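Griron cider works, production tour

Griron presses apples from six growers and ferments in steel. Our group of 18 was met in the yard by production manager Karla Solís, who issued hairnets and went straight to the intake pit. Fruit is washed twice, milled, and pressed on a belt.

The fermenting hall holds the main tanks, each rated at 2,000 gallons. Cooling jackets run on glycol from a single chiller – a second is on order. 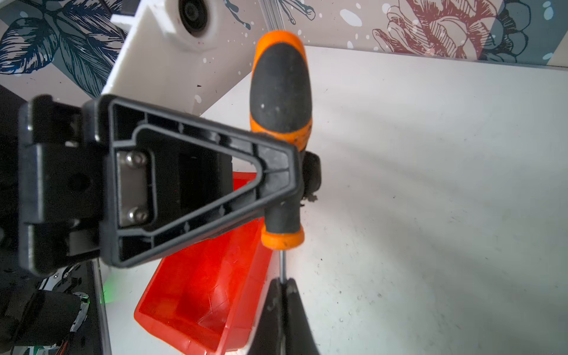 STERVILLE, 2nd March

The still room was opened after lunch. Dinesh Cassim runs the copper pot still, which was commissioned in January and makes apple brandy from the dry cider. He cuts by taste and checks with a hydrometer. The first season's output came to 1,223 bottles, all held for the shop and two bars in Provinberg.

Questions were mostly on waste. Pomace goes to a cattle farm, and spent liquor is neutralized before discharge. Tasting covered the dry cider, a keeved one, and the unaged brandy, which was hot on the nose but clean. Tours must be booked by email.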